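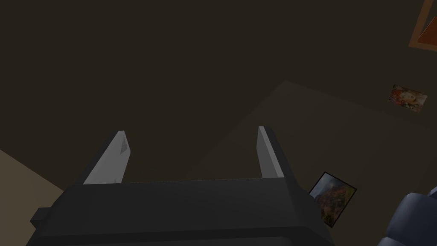
**How far is the last house from the mast at Horkelow, and does the signal reach it?**

The last house is 2,000 metres from the mast, measured along the line of sight, and the signal reaches it when the antenna is on the chimney side. On the garden side we get a link, but it drops each time we push traffic through it.

December, notebook of the village link. Started writing at 16:40, hands still cold.

Went up with Océane before lunch. The mast radio was running with the old settings, the ones Lionel put in for the Gollcombe test, with the narrow channel. I left it so for the first measurements, to have something to compare with. Then wide channel, same antenna, same height.

Results at the last house (Mme Guillot's, she let us use the attic window):

- narrow channel, chimney side: stable, 18 Mbit/s down, 6 up
- wide channel, chimney side: 31 down, 9 up, two short drops in half an hour
- narrow channel, garden side: link comes up, lost under load
- wide channel, garden side: nothing useful

I would keep the narrow channel for now. Eugénie Guillot asked me if she can make a video call to her daughter with it, and I told her that 18 is enough for this. She wanted to know also who pays when the radio breaks. I did not have the answer. Lionel, please, can you write to her?

The Bouvier barn is a problem. On the map the path passes beside it, but on the ground the roof is higher than what I had put in the profile. Océane measured it again with the laser and we have an error of three metres in my sheet. I corrected the sheet. The old version is kept in the same folder with "wrong" in the name, do not use it.

Power. The battery box at the mast drew more than expected during the night. The log shows 414 Wh between sunset and sunrise, and my budget was made for less. I suspect the heater of the cabinet — its thermostat is set at 10 degrees and I see no reason for this, the radio is specified well under zero. I put it at 2. To read again after a few nights before we decide on a second battery.

The Braltar router restarted one time while we were in the attic, at 11:25. No message in the log before it, only the start. It is the same unit which did this on the bench in the autumn, I am almost sure, but the label with our number has come off. Timothée, when you did the inventory, did you note the serial numbers? If yes, send me the list.

Numbers for the request of the commune, so that I do not search for them again:

- cable still to buy: 100 m, outdoor type
- price of the second mast kit: 646 euros with the brackets, without delivery
- delivery: not confirmed, Lucienne is calling them

Lucienne thinks we should ask for both masts at once, and I think we should first show one that works through the winter. We did not agree. We discuss it when she has the delivery price.

Small things. The crimping tool gives bad contacts on pin 8, I remade three plugs with the old one and they passed the tester. The ladder stayed at Mme Guillot's, behind the wood shed, and she knows. The key of the cabinet is back on its hook.

For the next visit: bring the short pole, the spare grounding wire, and print the corrected profile. Test the school with the narrow channel before touching anything at the mast. If there is fog, go anyway — I would like one measurement in bad weather, we have none.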